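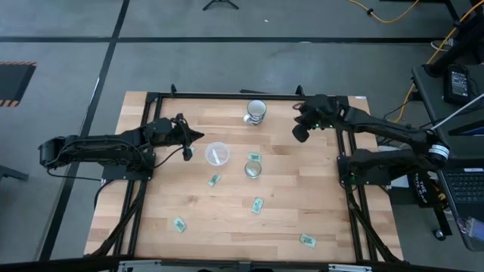
Figure 4. Light wooden tabletop, with a white mug on its side.

4. Oiling and routine care

This section applies to all Tendeo solid wood tops supplied with an oil finish. Tops with a factory lacquer must not be oiled. If you are not sure which finish you have, check the label on the underside. Oil-finished tops are marked "O" after the model number.

4.1 Before first use

The top leaves the factory with one thin coat of Bolotier wood oil. Apply two more coats before you put the table into service.

1. Leave the top unwrapped in the room where it will be used for at least two days.
2. Wipe the surface with a barely damp cloth and let it dry overnight.
3. Sand lightly along the grain with 240-grit paper. Do not sand across the strips.
4. Vacuum the dust, then wipe with a dry lint-free cloth.
5. Stir the oil. Do not shake it.
6. Pour a small amount onto a cloth and spread it in the direction of the grain. Cover the ends and the underside as well.
7. Wait 20 minutes and wipe off all oil that has not soaked in.
8. Let the coat dry for 12 hours, then repeat steps 6 and 7.

CAUTION: Cloths soaked in oil can catch fire on their own. Lay them flat outdoors to dry, or put them in a metal can filled with water and close the lid. Do not leave them in a pile.

Note: Oil left standing on the surface turns sticky. If this happens, rub the area with a little fresh oil on a white nylon pad and wipe dry.

4.2 Daily cleaning

Use warm water with a few drops of dish soap. Wring the cloth out well. Wipe along the grain and dry the surface straight away with a second cloth. Steel wool, scouring powder and bleach will mark the wood and should not be used.

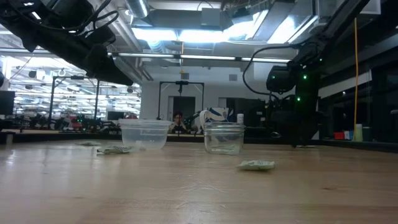 Wipe up spills as soon as you see them. Coffee, red wine and beet juice stain fastest. Standing water will raise the grain and, on tops with steel brackets, may leave gray rings. Use a trivet under hot pans.

4.3 Removing light stains and dents

1. Sand the mark with 180-grit paper, then 240-grit, keeping to the grain and working a little past the edge of the mark.
2. For a dent, lay a damp cloth over it and touch it with a warm iron for 5 seconds. Let the wood dry fully before sanding.
3. Remove the dust and oil the area as in 4.1, steps 6 to 8.

4.4 When to re-oil

Drip a little water on the top. If it soaks in and leaves a dark spot, the wood needs oil. Most tops in kitchens need a new coat every three months. Tops in dry rooms can go from winter to July without one.

For loose joints or splits, see section 5.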